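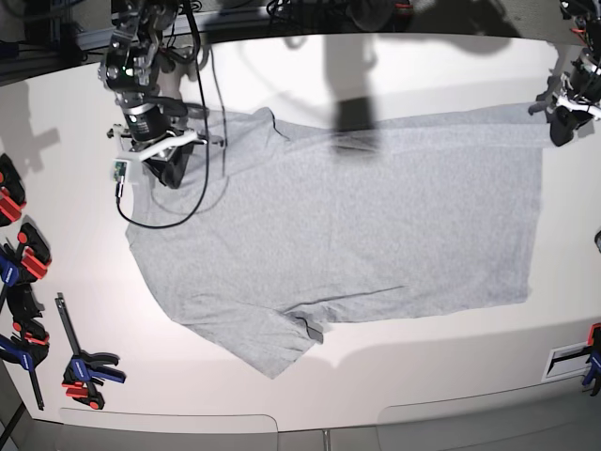

TRIKTHORPE, Tue 25 October – The Trikthorpe High School Robotics Club is delighted to share that its laundry-folding project, known to everyone in the building as Dremier, has been accepted into the student division of the Novidix Home Robotics Challenge, to be held next March. The club has set itself a task that most of us grumble through every weekend without giving it much thought, and the students have come to respect it a good deal more than they did when they started. Their practice garment is a plain light gray T-shirt, spread out sideways on a white table with one robot arm over the collar end and the other reaching for the far corner by the hem, and from that starting position the two arms have to bring the sleeves in, fold the body and leave the shirt in a tidy rectangle.

The club has grown to 50 students this fall, and 7 of them make up the team that will travel to the challenge. They have logged 807 practice folds so far, each one written up in a shared notebook with a line or two on how the sleeves behaved, and families who came to the fall open house were kind enough to read quite a few pages of it.

"A T-shirt never lies down the same way twice, and the students have learned to be patient with it and with each other," said Maxence Besnard, who teaches engineering at the school and advises the club. "We had one afternoon where we talked about a single crease for most of the meeting, and I have to say it was one of the happiest meetings we've had!"

Travel costs for the team are being met by the Amegashie Fund for Young Engineers, and the club would like to offer its heartfelt thanks for that support – it means every student on the team can go, along with two chaperones.

The club meets on school days at 4 p.m. in the engineering lab, and neighbors, younger students and anyone with a soft spot for robots (or for folded laundry) are warmly invited to stop by and watch a practice. Visitors are asked to sign in at the main office first. Clean cotton T-shirts in adult sizes are also very welcome and may be left at the same desk, marked for the Robotics Club.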